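Trisdale kitchen set – data card

Simulated kitchen runs for the arm Gilteck wants to put in the staff canteen. Maintained by Notburga Holzer, last edited April 2021. 3,000 runs, 15 task types, one layout.

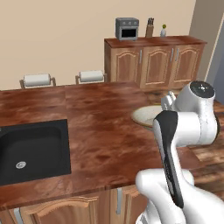

Arm over the counter, plate behind the gripper.

Known limits: there are no coworkers in any run. Our canteen has 2 people per shift squeezing past each other, so treat success rates with care – they say little about who ends up wiping down after the arm. 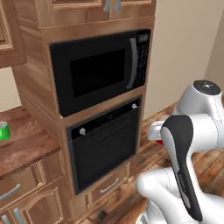 Oven and microwave tower, arm at right.

Labels were checked by Sekar Ngau. Runs marked "unclear" are kept in.

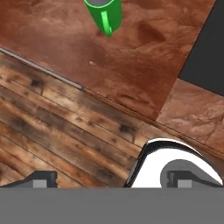 Will canteen hours be cut if this goes in?
Management has not said, and nothing in this data can settle it.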